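Wire and Offcuts: Frequently Asked Questions
Ruawai bench supplies – last updated 30 December 2023

My mixed hookup wire has tangled. Should I cut it apart?
Not at first. Most tangles of single-core wire are loops caught over loops, with few true knots. Lay the bundle on a flat surface and open it outward before pulling on any end.

Which wire do I take out first?
The one with the most visible free length. Trace it by color as far as you can. Hold the bundle at one point and draw the chosen wire out in line with its own direction.

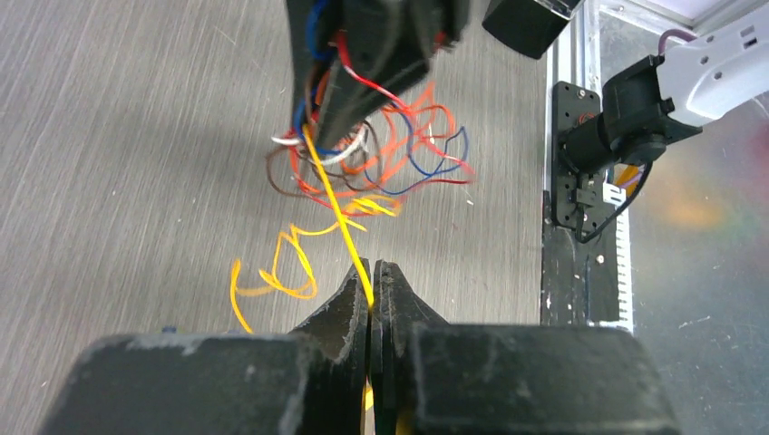 Keep the tension low and steady. If the wire stops moving, slacken it, find the loop that has closed and widen it. A hard pull tightens every loop behind it and can thin the insulation at a bend.

Does the color mean anything?
Not in the Fenota mixed bag. The colors are for identification only, and all pieces in a bag are the same gauge. Write down your own scheme before you start a project.

Can I work on a metal bench?
Yes, for sorting and straightening. Do not test a powered circuit on bare metal – use an insulating mat. Brush off clippings first.

How do I straighten wire that has kinked?
Grip both ends and pull until the curve is gone. Solid wire will hold the new shape. Sharp kinks should be cut out, as the conductor may be cracked under the insulation.

How should I store short lengths?
Pieces under 40 mm go in the Flikham tray, which has 14 compartments. Coil longer pieces singly and close each coil with a twist tie.

Do you take back tangled bags?
Unopened bags only. Write to Beverley Ormsby at the order desk and quote part number 147.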